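Home News Family Showbiz Style Video More
Search the site Enter search term Search

Stesadard's littlest star has done it again, and I have watched the clip far more times than a grown woman with a deadline should.

If you follow the singer (and if you don't, where have you been?) you'll know she hardly ever shows her children online. So it was a lovely surprise when she put up a 32-second video from the family's kitchen in Clostonthorpe, with her four-year-old son standing on a step stool and conducting the radio with a whisk. He's in dinosaur pyjamas and one welly. He takes it terribly seriously, right up until the drums come in, and then he loses the plot completely and has to be caught by the back of his top!

'He gets his rhythm from his dad, sorry everyone,' she wrote underneath, with a row of drum emojis. By teatime there were 1360 comments, and I read a silly number of them. Most were from parents owning up to what their own kids do with kitchen utensils. One mum's daughter marries people with a soup ladle.

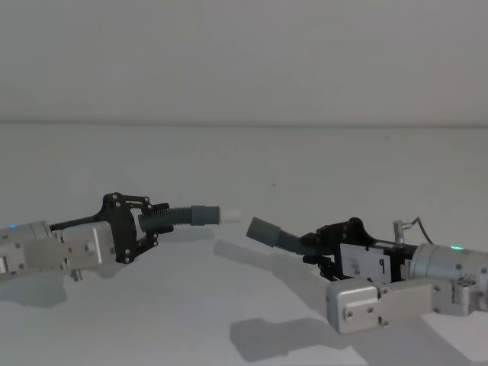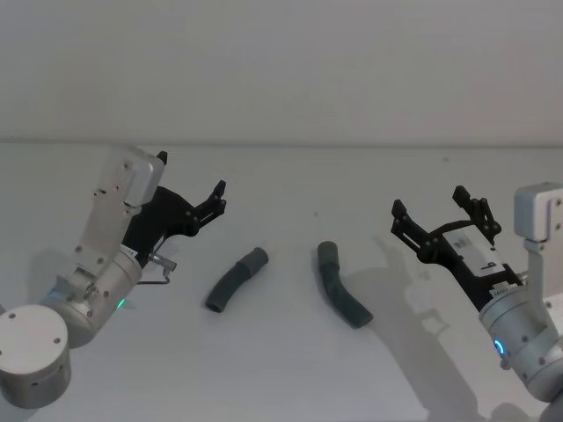
Two robot arms over a white tabletop, in both pictures.

I should say I've got a soft spot for Stesadard. I saw her years ago in the upstairs room of a pub, when she was still playing as one half of Mondov and there were 142 of us squashed in with the windows painted shut. She stopped halfway through a song to ask if anyone had a hair bobble. Someone threw her three. She's playing much bigger places these days, but she still has that way of talking as if you've just popped round.

It's been a quiet stretch for her since the baby came along in January. She told fans in the spring that she was writing at night between feeds and that half of it was about being tired. Haque, the label that put out her last record, has only said that there will be new music before Christmas, and that the first single is finished. No title yet, though the tune on the radio in that video isn't one I know, and there are people on the fan pages who have slowed it right down and are convinced it's hers. I've had a go myself and all I can hear is whisk.

She's also doing one small show at the Clostonthorpe assembly rooms, which holds 565, with the money going to the children's library next door. Tickets go on sale at nine in the morning, limit of two each, and I'll be sitting there with my laptop and my phone both going. There's a family matinee at two o'clock as well, under-fives free on a lap.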